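We use cookies to improve your experience on this site. Accept | Manage settings

Leretti grant, progress report: upkeep of the hand-held gripper pair
Burkport workshop, period ending December

Scope. Work this period covered finger pads, pivot hardware and the sorting task used to check both. Nothing was spent under the travel heading.

1. Pads

The pads on both grippers were replaced at the start of the period. The old set had hardened at the tips and let smooth beads slide out under light closing force. Pad alignment is checked with the jaws fully open before each run.
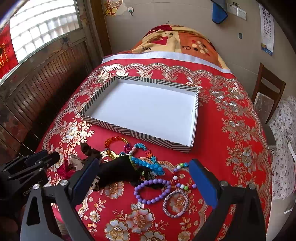

Replacement pads come from Minami in packs of 40. At the present rate of wear one pack covers the remainder of the grant. Adhesive is left to cure overnight at room temperature. One pad lifted at its lower corner after 19 runs and was bonded again.

2. Pivots and linkage

Pivot screws are retightened weekly to the value on the setup sheet. Play at the fingertips had been the main cause of missed closures on thin items such as cords and hair ties.

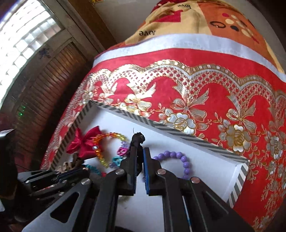
A thread locker was tried on one gripper only. It held, but it made adjustment slow, and we've gone back to plain screws with a weekly check.

3. Check task

Small accessories are moved between a bedspread and a shallow box with a striped rim. Patterned cloth was kept as the ground surface on purpose. The log stands at 1,222 runs. 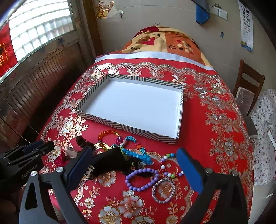 4. Two-gripper setup

Both grippers are zeroed together, jaws closed, then opened to the stop. Drift between the two opening readings is written down at the end of each session.

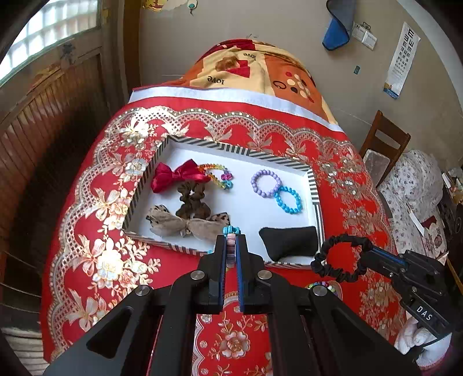
Setup time per session is now about 35 minutes, most of it spent on zeroing. The Gostness spring kit is on order and will be fitted to one gripper first. Budget lines are unchanged.

Shares 3 | Comments 0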